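Woltimero brings baskets and blocks to the tidy-up table

New play set from Mernow makes clearing away part of the game

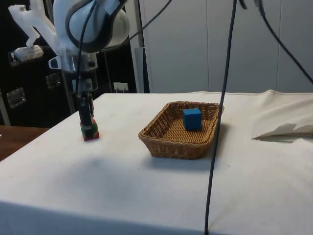 Skirkance, December. Families, nurseries and playgroups can now get hold of Woltimero, a set of small coloured cubes and a woven basket to keep them in. It comes from Mernow, the Skirkance toy workshop, and we are delighted to see it reach the shops at last!

The idea is very simple. Tip the cubes out on a table or a rug, play with them for as long as you like, then put them back in the basket one at a time. Children can sort by colour, take turns, or race against a favourite song. Small hands get plenty of practice at picking up, carrying and letting go, and the grown-ups get their table back before tea.

Wicker was the first choice for the basket from the very beginning. It is light, it looks at home on a shelf with everything else, and a thick braided rim gives children something comfortable to hold. The low, sloping sides mean that even the youngest players can see what is already inside and reach in to take it out again (which they will, many times over).

Mernow tried the set in 40 homes and at the Nilsuwan playgroup over the summer. Parents told us they liked having a tidying game that was over quickly, and several asked for a spare basket for crayons or socks. Those comments led to a change in the range: baskets are now sold separately as well as with the cubes.

The playgroup also passed on a good tip. Spread a plain white cloth over the table first, as the colours stand out well against it and the cubes make far less noise when they land. We have added this to the leaflet, along with 3 short games for mixed ages and 2 for children playing alone.

Roughly 3,000 sets have been made for the first run. Woltimero is suitable for children aged 3 and over and is on sale now at the Mernow shop in Skirkance and through local toy shops. Nurseries and playgroups that would like to borrow a set before buying are welcome to ask at the shop counter.

ENDS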